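Zoltwood Museum of Natural History
Family Programs Working Group
Minutes of the March meeting

Present: Frans Verhoeven (chair), Wagner Pacheco (education), collections, front desk and store, facilities
Apologies: marketing
Meeting opened at 9:35 am in the upstairs classroom.

1. Minutes of the last meeting
Accepted with one correction. Under item 4, the fossil rubbing table was listed for ages five and up. It should read ages three and up with an adult.

2. Winter break program
Wagner reported on attendance. The drop-in sessions had 1,383 visitors over the run, counting children and adults together. The moth and lantern craft was the busiest and ran out of black card on the second-to-last afternoon. The story corner was quiet in the mornings and full after lunch. Front desk said many families arrived before the craft room opened and were told to come back, and a few did not. Agreed that the craft room will open when the museum opens in future.

Comment cards were mostly good. Several asked for somewhere to leave wet coats. Others asked for an activity for older brothers and sisters who had outgrown gluing.
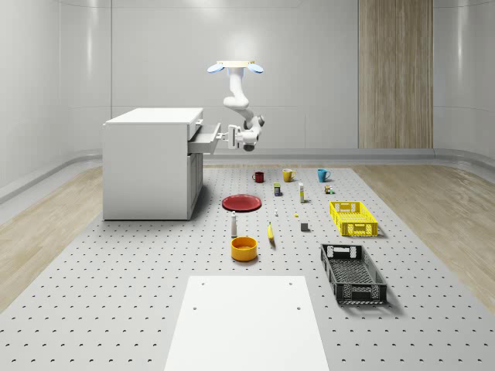
Frans asked whether the older age group should get its own room or share the craft room. Wagner would prefer to share, as families with children of different ages want to sit together. Collections had no view as long as the handling specimens stay on the supervised table. Agreed to share the room for summer and look at it again in the fall.

3. Summer theme
Two themes were put forward at the last meeting, pond life and seeds. Wagner had priced both. Pond life needs fresh water samples each morning and someone to return them to the pond at the end of the day. Seeds is cheaper and the herbarium can lend pressed sheets and a case of large pods.

Collections is in favor of seeds but asked that no live plant material come through the collections corridor. Anything brought in from outside has to go through the freezer first, including pine cones. Wagner will use the side entrance.

Seeds was chosen. The working title is "Seeds on the Move." Frans thinks the title may be confused with the traveling exhibit and asked for other ideas by email.

Activities agreed so far:
Build a paper seed that spins when dropped from the balcony stairs
Sorting tray of seeds by how they travel
Seed mosaic, no nuts of any kind
Drawing from the pressed sheets, pencils only

The balcony drop needs a marked landing area and a staff member at the top. Facilities will tape the floor. Store asked that the landing area not block the path to the register.

4. Supplies
Prarer has quoted for card, glue sticks and trays. The quote is lower than last year but delivery is slower. Menau can deliver within the week but does not stock the deep trays. Agreed to order from Prarer now and keep Menau for top-ups.

Wagner asked for almost 2,000 paper seed templates. Front desk asked if these could be printed in-house. The upstairs printer jams on heavy stock, so they will go out with the summer flyer order.

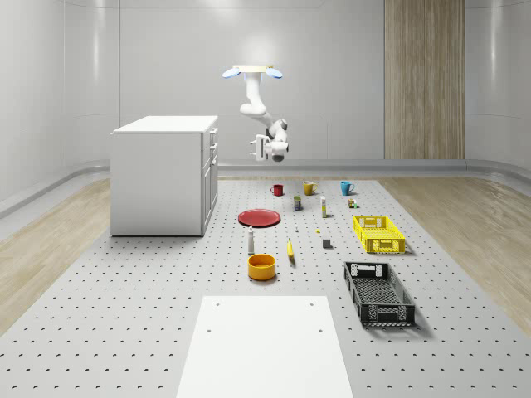 Robotic arm above a perforated surface, gripper open.

5. Katiyar Room
The Katiyar Room is booked for the summer sessions. The sink is draining slowly again and facilities will have it looked at before the end of the month. The low tables need new feet on one side. The blind on the east window does not come all the way down, and the pressed sheets can't be shown in direct sun. Collections will not release the sheets until the blind is fixed. Facilities to report back.

Store asked to put a small cart of seed packets outside the room. Frans agreed for weekends only. Price labels are to be facing out and below the counter line so children can reach the packets.

6. Staffing
Two seasonal educators are needed. The posting will say that weekend work is required. Wagner will hold interviews jointly with front desk. Training will include the handling table rules and what to do when a child is separated from a parent, as last summer's staff were unsure which desk to call.

7. Other business
The sign by the elevator still gives the old story time. Front desk will replace it.
The insect drawers will be off view for a short period for pest checks. Education to tell school groups already booked.
A request for a birthday party in the gallery was declined. The classroom can be offered instead.

Actions
Wagner: place Prarer order, draft educator posting, send paper seed design to print
Frans: collect title ideas, confirm weekend cart with store
Facilities: sink, table feet, blind, floor tape
Front desk: elevator sign
Collections: list of pressed sheets available for loan

Meeting closed at 10:50 am. Next meeting in the same room, date to be sent by email.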